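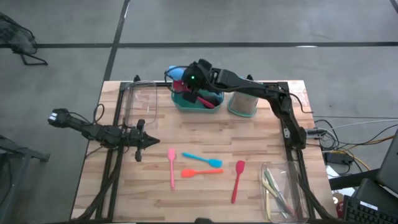 Wilma Nijs, dye room

Notebook, May, after lunch

Second go at the walnut bath for Landon's wool, and I'm so pleased with it! 600 g of yarn, soaked overnight in the Vídalín water (lovely and soft), then 20 minutes at a bare simmer.

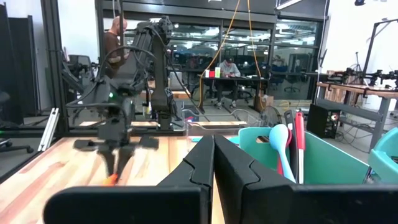 I let it cool in the pot as well, which I'd skipped last time, and the brown has gone much deeper. Still a bit patchy near the ties, so looser ties next time.

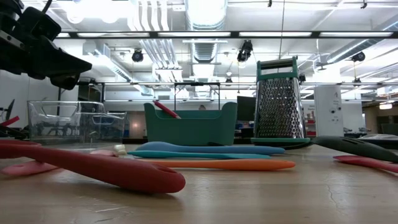

Notebook no. 4, p. 31

Ustex mordant is running low, would someone please reorder? Rinsing tomorrow, gloves on.

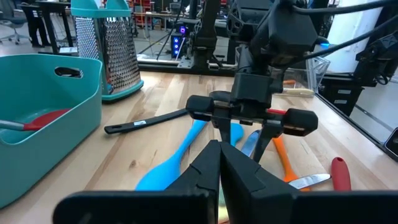

Teal basket with spatula, grater behind.

2 comments · 5 shares
Steltumach Dye Room | Contact | Back to top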